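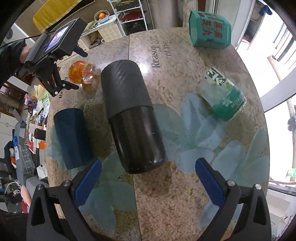

Page 132

Section 4: Blocking a finished doily on the Dovness board

The box says the Dovness blocks any thread doily flat in one evening. We doubt it. Fine cotton takes as long as it takes, and the Skurnton leaflet that claims otherwise never says what thread was used. Work through the steps below and judge by touch.

1. Soak the doily in cool water for 20 minutes. Ignore the advice to add starch now. Starch comes at step 5, if you want it at all.

2. Roll it in a towel and press. Do not wring.

3. Lay the printed grid on the board and check it with your own ruler. Nana Aidoo measured hers in March and found the outer circle a quarter inch wide on one side – enough to pull a pineapple border crooked.

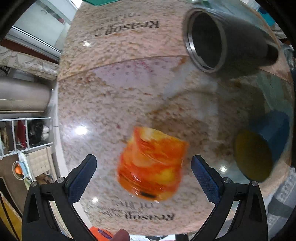
4. Pin the center first, then the four compass points, then halfway between each. Use rustproof pins. "Rust resistant" on the label means very little, so leave one in a wet scrap overnight before you trust the rest.

5. Brush on starch, thinly. The Zakaria powder mixes well enough, though the strength chart on the tub seems hopeful.

6. Leave it until the thickest stitches feel dry.

CAUTION: Do not speed things up with an iron while the pins are in. The board's foam dents under heat, whatever the sleeve says.

Note: Pattern 521 has picots that the grid doesn't allow for. Duangjai Ruangrit pins each one by hand and skips the outer ring of the grid. We do the same.

Replacement grids are sold under part number 4000.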